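4/22/22

The reading room at Brurnau has its new name at last, and after a good deal of friendly argument over tea (and more cake than was strictly wise) it will be called the Annan Room. It opens in May with 3,000 books, most of them given by families in the town. 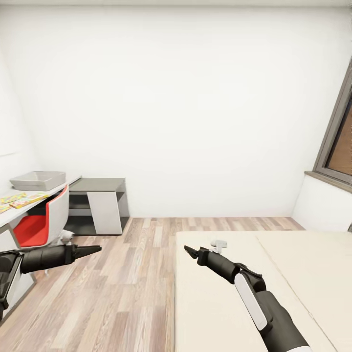 Will there be a charge to borrow? Borrowing is free for everyone, and you may take up to three books at a time.

The Stinader choir has kindly promised to sing on opening day, all 15 of them, and the children's corner will have its own story hour every afternoon.

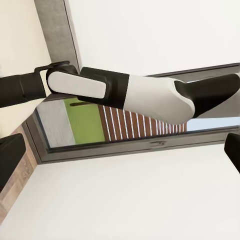
Mireille Khasawneh wrote to say that she hopes the large-print shelf will grow, as 66 titles won't last her the winter!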